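Is one day enough for the Hendholm motor show?

Posted by Vibeke Bundgaard in Shows and Events 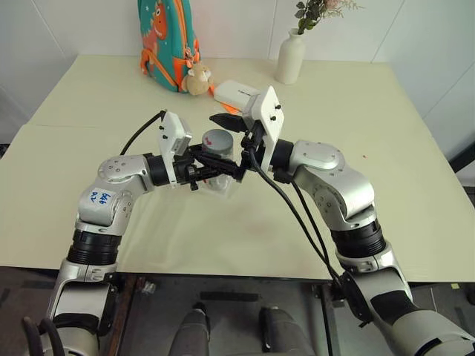
Tickets, parking and timing

I'm driving over in September with my dad, who wants to sit in every single pickup they've got. The site says 61 exhibitors. Can we do it in a day, or should I book a room?

Ledesma
One day is plenty if you're at the gate by 9. We did the new cars before lunch and the classics after — the classics hall is the best part, so save your legs! Skip the main lot, it's slow getting out. I parked by the Soltik dealership and walked over 700 yards, no big deal.

filtument
two days. food is overpriced

Soltik_fan
Depends on your dad! Mine spent an hour in one truck. Go on a weekday if you can, the lines to sit in stuff are way shorter.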